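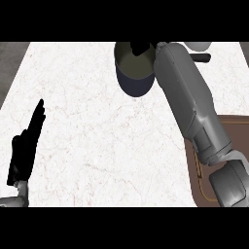
3. 方法

3.1 実施機関と対象

本研究は、Rimivsteadで対人援助職向けの相談事業を運営するZundell相談センターにおいて実施した。同センターは個人カウンセリングのほか、所属カウンセラーに対する個別スーパービジョンを継続的に提供しており、面接後の記録様式が全相談室で統一されている。分析対象は、同センターで面接を担当するカウンセラーが調査期間中に作成した面接記録594件である。初回の受理面接、他機関への紹介のみを目的とした面接、および開始後に来談者の申し出により中断された面接の記録は、抽出の段階で除外した。

来談者は80名であった。いずれも成人であり、主訴は職場の人間関係、役割の移行、家族の介護に伴う負担、喪失体験などに分布していた。急性期の精神科治療を必要とすると判断された者は、受理面接の時点で医療機関に紹介されており、本研究の対象には含まれない。来談者の属性のうち、分析に用いたのは年齢区分と過去の相談経験の有無のみとし、性別、職業、居住地域は個人の特定を避けるために取得しなかった。

3.2 面接後記録の2様式

面接後の記録には、自由記述様式とShehata様式の2種類を用いた。自由記述様式は同センターが従来使用してきたもので、面接の経過、来談者の発言の要約、次回に向けた留意点を、順序を定めずに記入する。Shehata様式は、面接中に生じた関係上の変化を時系列で記入させることを目的として作成された構造化様式であり、次の4欄からなる。第一欄には来談者が話題を転換した箇所、第二欄にはその直前のカウンセラーの応答、第三欄には応答の意図、第四欄には記録作成時点での再評価を記入する。第三欄と第四欄を分離したのは、予備検討において、面接時の意図と事後の解釈が同一の文の中で混在する記録が多くみられたためである。

カウンセラーは調査期間の前半に一方の様式を、後半に他方の様式を使用した。使用順序は相談室単位で割り付けた。個人単位の割り付けも検討したが、同じ相談室に勤務する者の間で記入方法に関する情報交換が避けられないと考えられたため、採用しなかった。いずれの様式についても、記入は面接終了後から当日の業務終了時までに行うこととし、翌日以降に記入された記録にはその旨の標識を付した。標識の付いた記録は主解析に含め、感度分析においてのみ除外した。

3.3 作業同盟の評定

来談者による作業同盟の評定は、相談予約システムFlultanceの質問票機能を通じて取得した。質問項目は、面接の目標に関する合意、課題の妥当性、カウンセラーとの関係の安心感を問うものである。来談者は面接室を退出した後に自身の端末で回答し、回答内容は担当カウンセラーには開示されなかった。端末を持たない来談者には同一内容の紙の質問票を渡し、受付の回収箱に投函するよう求めた。

カウンセラー側の評定は、記録の記入を終えた直後に同じ項目を用いて行った。評定を記録より先に行う手順では、評定の内容が記録の記述を方向づける可能性がある。一方、本研究の手順では、様式の違いが評定そのものに影響する。後者の影響は本研究の検討対象に含まれるため、記録を先行させる手順を採用した。

来談者の評定とカウンセラーの評定との差の絶対値を項目ごとに算出し、その平均を「評定の乖離」と定義した。符号を保持した差についても別途算出したが、過大評価と過小評価が同一のカウンセラーの中で相殺される例がみられたため、主要な指標とはしなかった。

3.4 スーパービジョンの条件

スーパービジョンは個別形式とし、4週ごとに行った。スーパーバイザーは、各カウンセラーが選択した面接記録を事前に読み、記述の不明な点を確認したうえで検討に入った。様式による影響を分離するため、スーパーバイザーには、特定の様式の優劣に関する発言を控えること、およびShehata様式の欄の名称を自由記述様式の検討に持ち込まないことを求めた。この手続きの遵守状況は、各回の終了後にスーパーバイザーが提出する確認票によって把握した。

検討の対象となる面接をカウンセラー自身が選択する方法は、困難の認識された面接に標本が偏る点で制約となる。無作為に選択する方法も考えられるが、通常の業務におけるスーパービジョンの構造を大きく変更することになり、来談者への支援の質に影響しうるとの指摘が倫理審査の過程であったため、採用を見送った。なお、594件の記録のうちスーパービジョンで扱われたか否かは、共変量として解析に投入した。

3.5 記述の符号化

記録の本文は、意味のまとまりを単位として分割し、各単位に「観察」「推論」「自己の情動」「計画」のいずれかの符号を付与した。観察は、来談者の発言または行動のうち、第三者が同席していれば確認しうる内容に限定した。たとえば「声が小さくなった」は観察とし、「自信を失った様子であった」は推論とした。沈黙に関する記述は判断が分かれやすく、長さまたは前後の発言が併記されている場合に観察、意味づけのみが記されている場合に推論とする基準を追加した。

符号化は、面接に関与していない2名の評定者が独立に行った。記録の様式は欄の構成から推測できるため、Shehata様式の記録については欄の見出しを削除し、連続した文章に整形してから評定者に提示した。不一致の単位は協議により決定したが、協議前の符号も保存し、一致度の算出にはこれを用いた。

3.6 解析

評定の乖離を従属変数とし、記録様式、使用順序、相談回数、スーパービジョンの有無を固定効果、来談者およびカウンセラーを変量効果とする線形混合モデルを推定した。同一の来談者から複数の面接が得られているため、面接を独立の観測とみなす解析は行わなかった。様式と使用順序の交互作用は、Shehata様式を先に使用した者の記述が、その後の自由記述様式にも影響する持ち越し効果を検討する目的で投入した。

来談者評定の欠測は、未回答が特定の来談者に集中していたため、完全に無作為な欠測とは仮定しなかった。主解析では、年齢区分、過去の相談経験、前回の評定値を補助変数とする多重代入を用いた。面接への不満が未回答の原因となっている場合には、この方法によっても偏りは除去されない。そこで、欠測値が代入値より一定程度低いと仮定した場合の推定も行い、結果の方向が保持されるかを確認した。

3.7 倫理的配慮

来談者には、受理面接の際に書面と口頭で研究の目的を説明し、参加の有無が相談の継続および料金に影響しないことを伝えた。同意は相談の終結後も撤回可能とし、撤回の申し出があった場合には、匿名化された記録の対応表を用いて該当する記録を削除することとした。カウンセラーについても、評定の乖離が個人単位で管理者に提供されることはなく、人事評価の資料としないことをセンターとの間で文書により取り決めた。記録の保管はセンター内の施錠された室で行い、符号化用の本文のみを、固有名詞を置換したうえで研究担当者に移管した。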